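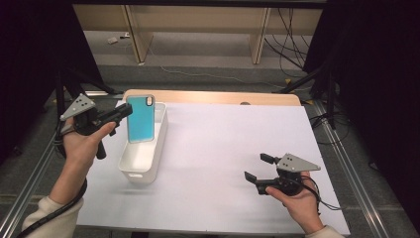 Re: [grippers] Polley fingers vs. Yule pads on the hand-held units

On the list in November, the Metbridge group wrote:

> We have been running the Yule pads on both hands and see a lot of
> yaw slip on flat objects. Before we reprint everything: has anyone
> compared them with the Polley fingers on the same linkage? Also
> interested in whether the marker plates hold calibration after a
> pad change, or if you redo it every time.

Yes to the first, partly to the second. Numbers first, then setup.

We logged 2,022 grasps over both pad types, left and right units pooled. 923 of those were on flat, upright objects (phones, cards, thin plates), the rest on boxes and cups. On boxes and cups the two pad types are indistinguishable in our data. On flat objects the Polley fingers had less yaw slip, but only when the contact was above the midline. Below the midline I would not claim a difference.

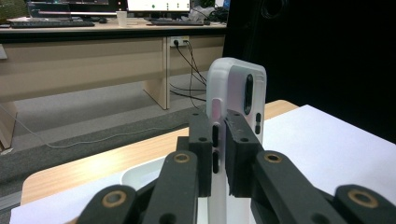
Contact placement matters more than pad material as far as I can tell. The linkage closes symmetrically, so any offset in the approach ends up as a rotation of the object before both pads are loaded. A phone is the worst case we have because it offers two very different surfaces depending on how it is turned. With one pad on the side edge next to the buttons and the other on the back just under the camera module, you get a grasp that looks fine from the wrist camera and may still be carrying a moment. We now label these as "mixed face" and keep them out of the slip statistics. If your Metbridge numbers include them, that could explain a good part of the gap.

On play in the joints: we have bushings at the pivots and check them by hand before each session. Almost 700 cycles is where I start to feel something on the outer arms. The inner arms have given no trouble. If you are on bare printed holes, expect to get there much sooner.

Marker plates: the plate sits on the body and the pads sit on the linkage, so in principle a pad change should not touch calibration. In practice the screws pull the arm a little when you tighten them. I redo the zero-width reading after each swap and leave the plate-to-camera transform alone. The Avus controller stores the two separately – check that your firmware does the same before relying on this. I have not tested how far the plate itself moves if the cable gets tugged, so I can't answer that part.

Procedure, for anyone who wants comparable data:

1. Fit the pads, close fully, record zero width. Repeat for the other hand.

2. Stand the flat object in the bin near one end, leaning on the wall. Start with the jaws fully open, and keep the bin in view of the wrist camera. 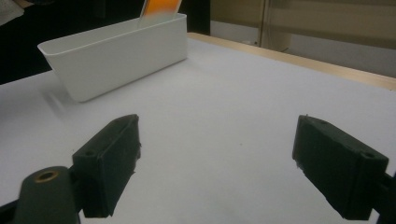
3. Close at the slow setting, lift clear of the rim, hold for 2 seconds, then put it back. Log the pad type, the hand and which faces were in contact.

4. Swap pads and go back to step 1. Do not change objects and pads in the same block.

I can send the log format if it is useful. The plots need cleaning up first.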